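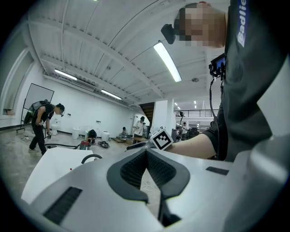

Last changed: Thursday, June 4, 2020

Review: the Andau hand-held gripper, after one season of use

I bought two Andau grippers in November for our group at Valdebenito. We teach robots household work, and before this we did it only by remote control. With the Andau you hold the gripper in your own hand and do the task, and the robot learns later from the recordings. One set cost us 1460 dollars, with the cable and the spare pads included.

The finger pads are the best part. They are black rubber with a fine grid on the inner face, and they hold a thin cloth as well as a bottle. The white cube with the square marker sits just above the gripper, near the hand, and the tracking is good as long as your sleeve does not cover it. I work with bare forearms now.

I am less happy with the weight. Yamila Zapata recorded 89 demonstrations in one day and her wrist was hurting in the evening. We now stop after one hour and change the person. The cable is also a little short for me, and when you kneel on the floor it pulls.

Compared with the Goltent remote arm, which we still keep, the Andau is much faster to learn. Olanrewaju Tijani needed one morning. For slow and exact work, like putting a plug in a socket, I still prefer the Goltent, as you feel the robot's real limits while you drive it.

The manual is poor. The chapter on calibration has two different orders for the same steps, and the second one is correct. I wrote to the support and they answered after nine days, politely.

I would buy it again, but I would ask for the longer cable.

Shares: 200
Comments: 89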